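Ticket 3329 - Brondo hand gripper, unit 2 - left jaw lagging on soft loads
Status: open, waiting on part
Site: Nwachukwu
Opened: 2024-02-20
Priority: medium

Reported fault

Left jaw closes late on thick fabric. Fine on boxes, fine on cups, fine closing on nothing. Puffy stuff (jackets, doonas) the right jaw gets there first and the load twists. Operator says it's been creeping in for a while, worse after lunch when the unit's been running all morning. No error in the log, width reading looks normal the whole time, which is half the problem.

Trigger count at open: 2,025 since last service. Last service was September, full strip and regrease, notes from that one are thin. Says "pivots done" and not much else.

First look

Wiped down. Lint in both pivots, lots of it, grey felt sort of stuff packed behind the screw heads. Picked it out with a dental pick. Don't use compressed air on this one, it drives the fluff further in and you'll be stripping the whole thing.

Finger plates both seated. Gave them a wiggle, no movement. Trigger return spring ok.

Lag still there after cleaning. Less, but there.

Pivot screws

Right pivot: correct, quarter turn of play before it bites.
Left pivot: over tight. Somebody has leaned on it. Backed it off till the jaw drops under its own weight, then nipped it up. Paint mark on the head so we can see if it walks.

Threadlocker on both, the blue one. Left overnight would be better but needed the unit back so gave it two hours under the lamp. Will recheck.

Linkage

Rods all straight against the steel rule. Bottom rod has a shiny patch where it rubs the housing at full open. Not deep. Filed the burr off the housing side, left the rod alone.

Linkage bolt was finger loose. FINGER LOOSE. Nyloc on the back is stuffed, spins on by hand, no grip left in it. No spare in the drawer. Put a new plain nut on with threadlocker for now and ordered nylocs from Prultent. Temporary, don't let it become permanent like last time.

So likely story: bolt backs off, left side gets slop, someone feels the slop and cranks the pivot to hide it, jaw goes stiff. Two faults covering for each other. Can't prove it but it fits.

Calibration

Redid zero with the 41 mm block. Readings before: left and right not matching at half close. After: matching at closed, half and full open. Saved to the unit as profile 2, old profile kept in case.

If you redo this, block goes in square against BOTH plates before you press save. It'll happily store a crooked zero and say nothing.

Camera mount checked at the same time. Tight. Lens wiped. Did not touch focus.

Soft load check

Bench foam first, no twist, tried it slow and fast. Then out of the workshop and onto proper bedroom handling, black puffer jacket on a bed. Slippery quilted shell with padding under it, so a decent test of what the ticket is complaining about. Left finger plate up against the jacket, both pivot screw heads visible from the camera so you can keep an eye on them while you work.
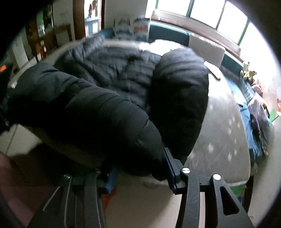

Still to do

- Fit nylocs when Prultent parcel lands, bin the plain nut
- Recheck paint mark on left pivot at end of each day this week, write it in here not on the whiteboard
- Check unit 1 for the same loose bolt, same age, same batch I think
- Pull the log from the Bollura dock and compare left/right timing agianst the September file
- Add linkage bolt to the monthly sheet, it's not on there at all at the moment

Notes for whoever picks this up

If the twist comes back before the parts do, stop and check the linkage bolt FIRST. Leave the pivots alone. Spanner is in the red tin, hex keys in the lid. Don't use the ball end ones on the pivot screws, they round the heads and we've only got the one spare pair.

Unit can stay in use on soft loads meanwhile. No heavy stuff, no bags of books. Ticket stays open till the nylocs are in and the timing's been compared.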